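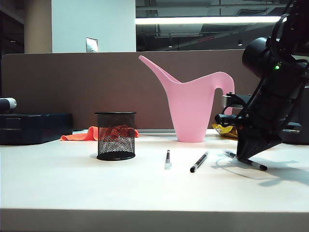 From: Girish Kanaujia
To: manip-methods list
Subject: Re: [manip-methods] grasp scoring on thin objects, second pass
Date: February 2019

Masanobu Tsuji wrote:

> Girish,
>
> Thanks for the numbers. Two things I could not work out from the
> write-up. First, is the 33 mm figure the approach height or the
> height at which the score is frozen? The text uses both. Second, you
> say the clutter objects are "held constant", but the pens are the
> targets and they get moved after every attempt, so constant in what
> sense?
>
> Also, Kenta asked whether the wrist camera sees the fingertips during
> the last part of the descent. If it does, I would expect the depth
> edges of the fingers to leak into the score map. We had that on the
> Ridura setup and it took us a long time to find.
>
> Masanobu

Masanobu, Kenta,

Answers in order.

33 mm is the freeze height, measured from the tabletop to the fingertip plane. The approach height is 50 mm above that and is only a waypoint. No scoring decision is made there. I will fix the wording in section 2; the second use of "approach" in that paragraph is wrong.

On clutter: the large items stay put for a whole block. In the pen block that means the watering can, the mesh pen holder, the orange towel, the dark blue case and the yellow snack bag. Only the markers are re-placed, from a list of poses drawn before the block starts. "Held constant" refers to the background items. The towel is the weak point, as its shape cannot be reset exactly once something has pushed it. We log a still at the start of each attempt and drop the attempt if the towel has shifted past a threshold. Alvar picked the threshold by eye and I would not defend it very hard.

On the fingertips: yes, they enter the wrist view, and yes, they leak. We mask them with a fixed polygon computed from the gripper opening. The polygon is correct when the fingers are fully open and slightly too small at intermediate openings, so a thin rim of finger depth gets through. I reran the pen block with the polygon grown by 2 pixels. The ranking of the top candidates changed in a few cases, nearly all with the marker lying close to parallel to the closing direction. Grasp success did not move by an amount I would report.

The result itself, restated, since the table in the first message lost its alignment on the archive page:

Baseline is the single-view score from the Sadowski code, unmodified. Ours takes the same network and averages the score over the last several views of the descent, each warped into the table plane, with views down-weighted by their distance from the freeze height. There is no retraining. Over 1,000 attempts split evenly between the two methods, the averaged score cuts the failures where one finger lands on top of the marker. Failures where the marker rolls out during closing are unchanged, as you would expect, because neither method models contact.

The gain depends on object height. For the can there is no difference at all. For a marker flat on the table the depth noise is a large fraction of the object itself, and that is where averaging helps. I would not claim anything in between without more objects.

Two known problems:

The mesh pen holder. The depth camera returns a mixture of the near wire, the far wire and whatever is behind it, and the mixture changes from view to view. Averaging smears this into a broad low bump that sometimes scores well. The baseline has sharper false positives in the same place. I don't know which is worse. Nosipho has suggested using the variance across views as a penalty, and a first version is on the branch, untested.

Timing. The warp runs on the CPU at present and the arm has to slow down for it. Around half of the extra cycle time goes there. The Gondex port should remove most of it, but I have not looked at that since September.

The fixed camera is used for logging and for labeling outcomes by hand. It does not feed the score. Masanobu, if you want to try the averaging on your side, the only thing you need from us is the wrist calibration file format, which is the Lanberg one with the rotation stored row-first. Please check that before anything else — a transposed rotation gives results that look plausible for the center of the table and drift toward the sides.

Logs for the pen block are in the usual directory, with the dropped attempts kept in a separate folder.

Girish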